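紅茶の引き出しをなんとかしたくて買った、窓つき木製ティーボックスのレビュー

2020年1月19日

うちの台所には「お茶の引き出し」というのがあります。コンロの下から二段目、本当は鍋のふたを入れるはずだった場所です。紅茶、ほうじ茶、ルイボス、もらいもののハーブティー、旅先で買ったまま飲んでいない謎のお茶、そういうものが全部そこに入っています。というか、入っていました。去年の暮れに大掃除で引き出しごと抜いてみたら、いちばん奥から三年前に期限の切れたカモミールが出てきまして、しかもそれが未開封で、さすがにこれはまずいなと。

で、年が明けて買ったのがDrasgateというお店のティーボックス「Imska」です。木の箱に仕切りが入っていて、ふたが窓になっているタイプ。値段は2,449円でした。使い始めてまだ日が浅いんですが、毎日さわっているものなので、忘れないうちに書いておきます。長いです。お茶でも飲みながらどうぞ。

買うまでに迷ったこと

最初は缶にするつもりだったんです。缶はかわいいし、湿気にも強いし、積めるし。でも缶って、開けないと中身がわからないんですよね。ラベルを貼ればいいじゃないかと言われればその通りなんですが、私はラベルを貼ったあとに別のお茶を入れる人間です。「アールグレイ」と書いた缶に緑茶が入っていて、夫が牛乳を注いでしまったことがあります(意外とおいしかったらしい)。

次に考えたのが、透明なアクリルの引き出し式。1,000円くらい安く買えそうなものもあったし、中身は丸見えだし、掃除もラク。ただ、うちの食卓まわりは古い木の家具ばかりで、そこに透明の箱が一つあるとどうも事務用品っぽい。クリップとか入っていそう。お店のレビューにも「洗面所で使っています」という声がたくさんあって、ああやっぱりそっちか、と思って閉じました。

それで木の箱です。木の箱にもピンからキリまであって、ホテルの朝食に出てくるような立派なやつは平気で一万円を超えます。Åbergの箱にはずっと憧れていて、知り合いの家で見てからもう何年も欲しいと言い続けているんですけど、お茶を入れる箱にその値段を出すなら、その分でお茶を買いたい。けちくさい話ですみません。Imskaは憧れの箱の雰囲気がちょっとあって、値段はずっと手前にある。そのあたりが決め手でした。

届いた日のこと

注文して三日で届きました。箱の中にうすい紙が巻いてあって、説明書は小さなカードが一枚だけ。Wenche Holmgrenさんという方の名前で「お茶でなくても、好きなものを入れてください」という短いメッセージが印刷されていました。デザインした人なのか社長さんなのか、そこは書いていないのでわかりません。でもこういうカード、捨てられないんですよね。冷蔵庫に貼ってあります。

最初に気になったのはにおいです。木の箱を買ったことのある人ならわかると思うんですが、ニスのにおいがお茶に移ることがある。以前に雑貨屋で買った小箱がまさにそれで、何を入れても家具屋さんの味になりました。Imskaも開けた直後はそれなりににおいました。強烈ではないけれど、鼻を近づけると「あ、塗ってあるな」とわかるくらい。なので、すぐにはお茶を入れず、ふたを開けたまま窓辺に二日置きました。そのあとは顔を突っ込まないとわからない程度になったので、よしとしました。

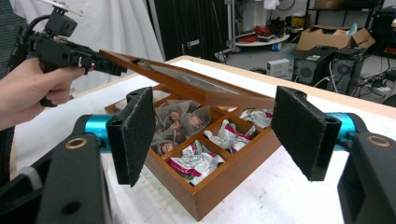 ふたを途中まで持ち上げたところ。枠は木で、まんなかが透明です。

色は思っていたより明るめでした。私はもう少し焦げ茶っぽいのを想像していたので、届いたときは「あら、はちみつ」と声が出たんですが、これはこれで朝の台所に合います。つやがあるので、指のあとはつきますね。気になる人は気になると思います。私は二日目でどうでもよくなりました。

ふたの開け閉めについて

奥に蝶番があって、手前から持ち上げる形です。動きはなめらかなほう。ただ、全開にするには後ろに少し余裕がいります。うちは最初、棚の壁ぎわにぴったりつけて置いてしまって、ふたが壁に当たって戻ってくる、というのを朝から何度もやりました。眠いときにやられると地味に腹が立つ。結局、箱を手前に出して解決しました。置き場所を決める前に、ふたを開けた状態で奥行きを測っておくといいです。私は測りませんでした。

それと、ゆっくり閉まるような仕掛けはないので、手を離すとぱたんと落ちます。夜中にカフェインレスを一杯、というときにこの音がけっこう響く。フェルトの丸いシールを枠の角に二つ貼ったら、ぽす、という音になりました。家具の脚に貼るシートの余りを切っただけですが、満足度がぐんと上がったので、買った人にはすすめたいです。

取っ手らしい取っ手が欲しいかどうかは、たぶん好みです。母に使ってもらったら「つまみがあったほうが開けやすい」と言っていました。母は指先が乾燥しやすくて、冬はスーパーの袋も開けられない人なので、そういう人の意見として置いておきます。

入れてみたお茶と、入らなかったお茶

さて本題。何が入って、何が入らないか。

個包装の四角いティーバッグは気持ちよく入ります。立てて並べると図書館みたいで、選ぶのが楽しい! スーパーで売っているおなじみの紅茶、ほうじ茶、カフェインレスのアールグレイ、このへんは全部合格でした。ひもの先の紙タグがひらひら出てくるタイプは、内側に折りこめば大丈夫。

困ったのは三角のティーバッグ、いわゆるテトラ型です。あれは形が形なので、きちんと並びません。ぽいぽい放りこむしかなくて、見た目は福袋の中身みたいになります。味には関係ないし、上から見るとそれなりにかわいいので許していますが、びしっとそろえたい人はちょっといらいらするかも。

それから、Clurkdenの大判の個包装。これがまあ大きい。うちでいちばん消費が早いのがClurkdenの朝用ブレンドなのに、よりによって仕切りの幅より包みのほうが少し大きくて、斜めにしないと入りませんでした。斜めにすると今度は数が入らない。しばらく格闘したあと、朝用だけは元の紙箱のまま隣に置くことにしました。負けました。いや、でも、いちばん飲むお茶は詰めかえるのも面倒だから、これでいいのかもしれない。

茶葉はそのままでは入れられません。箱は密閉ではないので、香りも抜けるし、こぼれたら仕切りの隅に入って取れなくなります。私は一度やりました。ほうじ茶の粉が隅にたまって、綿棒でちまちま掃除しました。茶葉派の人は素直に缶を使ったほうがいいと思います。

お茶以外だと、スティックシュガーは長さが合わず断念、角砂糖はむき出しで入れたくないのでやめました。個包装のはちみつ(旅館でもらうような小さいの)は入りました。あとのど飴。冬のティーボックスにのど飴が混ざっていると、なんというか、とても家です。

在庫が見えるということ

窓のいいところは、減り具合が見えることに尽きます。ふたを開けなくても「カフェインレスがもうない」とわかる。前は買い物のたびに引き出しの中を思い出そうとして、思い出せなくて、同じものを買ってきていました。うちにルイボスが四箱あったのはそのせいです。ルイボス、体にはよさそうなんですけど、四箱はねえ。

それで今年から、箱に入る分だけを「今飲むお茶」にして、残りは上の棚にまとめました。箱のどこかが空いたら棚から補充する。棚になければ買い物メモに書く。やっていることはそれだけなのに、1月に入ってから買ったお茶は一箱だけです。例年なら、新春ブレンドだの干支の缶だのにふらふら寄っていく時期なのに。

期限の管理は、紙箱の期限が書いてある部分を切り取って、ティーバッグの後ろに一枚はさんでおく方式にしました。見た目はちょっと貧乏くさいです。でもカモミール事件をもう一度起こすよりはいい。マスキングテープに書いて底に貼る案もあったんですが、お茶が入っていると底は見えないので、すぐに却下しました。

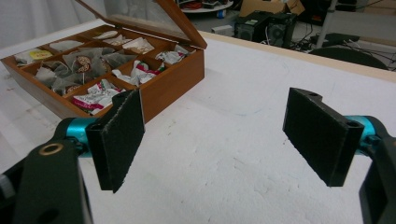

ティーバッグの個包装は、外してから箱に入れたほうがいいですか?
個包装のまま入れるのがおすすめです。木の箱は密閉できないので、袋から出すと香りが抜けやすく、隣のお茶のにおいも移ります。個包装のないティーバッグは小さなチャックつきの袋にまとめてから入れて、早めに飲みきってください。

上の質問は前の記事のコメント欄でもらったもので、同じことを聞かれる機会が多いので載せておきました。実は私も最初、見た目のよさに負けて、ペパーミントを裸のまま入れたんです。翌々日には、隣のダージリンがほんのり歯みがき粉でした。ミントとシナモン系は強いです。あの人たちは個包装でも油断ならないので、うちでは端に寄せています。

湿気のことも少し。うちは台所の窓側に置いていて、冬の間はやかんの湯気が届かないように気をつけるくらいで済んでいます。梅雨はまだ経験していないのでわかりません。木が反ってふたが閉まりにくくなったりしたら、そのとき追記しますね。炊飯器の真横だけはやめておいたほうがいいと思います、木でもお茶でも。

手入れは乾いた布で拭くだけ。カードにも「水洗いはしないでください」とありました。透明な窓のところは、眼鏡拭きがいちばんきれいになります。夫の眼鏡拭きを勝手に使っていたら新しいのを買ってきてくれたので、今はティーボックス専用の眼鏡拭きがあります。贅沢。

お客さんに出すと

正月に義理の妹一家が来たとき、この箱をそのままテーブルに出してみました。これがよかった! 今までは「コーヒーと紅茶とほうじ茶と、あとなんだっけ、ルイボスがあるけど」と私が口で言って、みんな遠慮して「じゃあ同じので」になっていたんです。箱を出すと勝手に選んでくれます。小学生の姪は全部のにおいをかいで、さんざん迷ったあげく、のど飴を取りました。

義妹はこういうのが好きな人なので、帰ったあとすぐ同じものを注文したそうです。彼女はお茶ではなくて刺しゅう糸を入れると言っていました。色が窓から見えるから、それはそれで正しい使い方だと思います。ボタンとか、耳飾りとか、釣りの小物とか、細かいものを集める趣味の人にはなんでも合いそう。お店のページのレビューが372件あって、夜中に布団の中でだいぶ読んだんですが、お茶以外に使っている人がずいぶんいました。種を入れている人がいて、それはうらやましかったな。うちは日当たりが悪くて、春に何をまいてもだいたい負けるので。

残念なところ

ほめてばかりもなんなので。

仕切りが動かせません。Clurkdenの件はこれに尽きます。一か所だけでも外せたら、大判のお茶も入ったのに。刺しゅう糸やボタンなら問題ないでしょうけど、お茶は会社ごとに包みの大きさがばらばらなので、ティーボックスを名乗るなら動かせると助かります。買う前に、いつも飲むお茶の包みの幅を測って、商品ページの寸法と見比べてください。ここは本当に測ってください。

裏側の仕上げが、表にくらべるとちょっとざらっとしています。木の棚にそのまま置くと傷がつきそうだったので、フェルトの残りを底にも貼りました。フェルトばっかり貼っている。

あと、持ち運びには向いていません。お客さんのときに台所から居間まで運んだんですが、傾けるとテトラ型が仕切りを乗りこえて隣に引っ越します。水平に、そろそろと運んでください。お盆に載せるとちょうどいいです。

点数とか

五点満点なら四点。引いた一点は、ほぼ仕切りの分です。値段を考えると文句を言いすぎかなとも思うんですが、朝いちばんに飲むお茶だけ箱の外にいるのが、毎朝目に入るもので。

おすすめしたいのは、個包装のお茶をいろいろ飲む人。逆に、茶葉で買う人や、一種類を大袋で買って延々と飲む人にはいらないと思います。実家の父がまさに後者で、同じ番茶をもう三十年くらい飲んでいます。父には箱はいりません。

お茶の引き出しは空になったので、予定どおり鍋のふたを入れました。大きいほうのふたは入りませんでした。次は鍋ぶた立てを探します。いいのをご存じの方、コメントで教えてください。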